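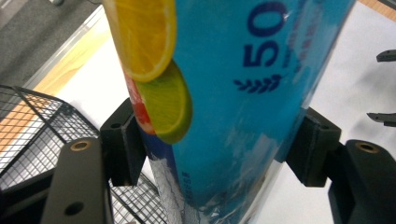 Filing a Correction Request with a School or Student Publication

Last updated: 2022-06-10

Use this procedure when a school magazine, yearbook or student newspaper has printed a false or harmful statement about you, your child, or a group you belong to. It covers print and online editions. It does not cover personal social media posts by students or staff.

Before you start

You will need a copy of the item, the issue date, the page number, and the name of the publication as it appears on the cover. If the item is online, save the page as a PDF and write down the full address. Save the file before you contact anyone. Online text can be changed without notice, and an undated screenshot is weak evidence.

If you only have a phone picture of the page, ask the school library for the issue. Most keep back copies for at least one school year.

Step 1. Mark the exact words

Copy the sentence or sentences you object to, word for word. Do not summarize. Put each one on its own line and number them. A request that says "the article is offensive" gives the editor nothing to act on. A request that quotes line 2 of paragraph four does.

Step 2. Sort each statement

Label each numbered line as one of these:

Error of fact - can be checked against a record or source
Private information - a name, diagnosis, home address, orientation or family matter printed without consent
Demeaning language - targets people for who they are
Opinion - a view you disagree with

The first three can be grounds for correction or removal under most school publication policies. Opinion usually cannot, but you can ask for space to reply. If a line fits two labels, list both.

Step 3. Find the policy and the right person

Look in the student handbook under "publications" or "student media". Address the request to the faculty adviser and copy the principal. Do not write to the student author. If the handbook has no policy, ask the school office for the district policy in writing.

Step 4. Write the request

Keep it under one page. A working layout:

Subject: Correction request, [publication], [issue], page [number]
I am writing about the item titled [title].
The following statements are at issue: [numbered list with labels]
I ask that you: [correct / remove / print a reply]
Please respond in writing by [date].

Ask for one main remedy. If you want a printed reply, attach it. Our sample reply, written for the Cillden yearbook template, runs 549 words, and most editors will ask for less than that.

Step 5. Send and log

Send by email and keep the sent copy. Record the date, the recipient and any answer. A plain spreadsheet is enough. The Fundex case log also works; use form 24 and leave the "damages" field blank.

Step 6. If there is no answer

Send one reminder with the first message attached. After that, write to the district office or the school board. Boards that meet monthly often close the agenda well before the meeting, so a complaint about a spring issue may not be heard until September.

Readers in the Ranus and Oksanen districts should see page 61 of the regional handbook for the appeal form.

Notes

Do not include other students' names in your request unless they appear in the printed item.
This page is general information. For a threat or a safety concern, contact the school directly and skip steps 1 to 5.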